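Painting kitchen cabinet doors: notes on cure time

16 August 2025

A painted cabinet door is dry to the touch long before it is cured. Dry means the water has left the film. Cured means the resin has finished hardening, and for a waterborne enamel that takes weeks. Most chipped edges I get asked about come from hanging doors in the gap between the two.

The paint on my doors is Fallero satin in a pale green. I put on 2 coats over a bonding primer, sanding lightly between them.
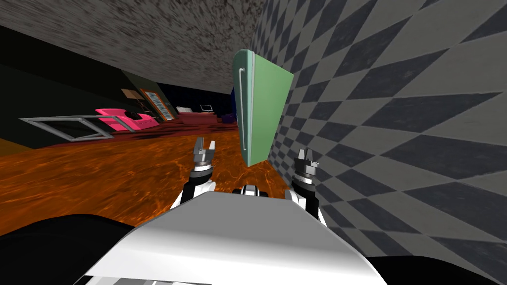
Humidity matters more than temperature. I did the first batch in July with the garage at 59 percent relative humidity, and a fingernail still marked the film after 5 days. The second batch went into the spare room with a dehumidifier and passed the same test much sooner.

Film thickness is the other variable. A heavy coat skins over and traps water underneath. Ramesh Thakur, whose shop is on Sheehan Street, sprays thin and waits overnight between passes. I use a foam roller and get a slight texture, which I can live with.
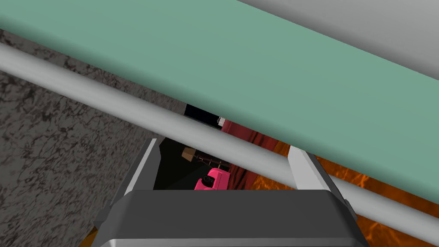

Edges need separate treatment. Paint pulls away from a sharp corner as it dries, leaving the thinnest film where the door takes the most knocks. Break the corner with a sanding block before priming. A few strokes are enough.

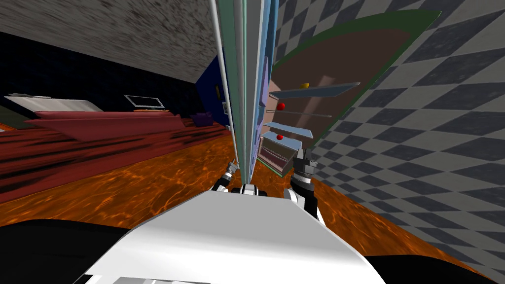

For hinge cups, mask the bore and leave it bare. Paint in the cup will stick to the hinge body and tear when the screws are backed out. Felt bumpers can go on after the film has hardened. Vinyl ones can bond to fresh enamel, and I lost a patch of finish that way on the pantry door.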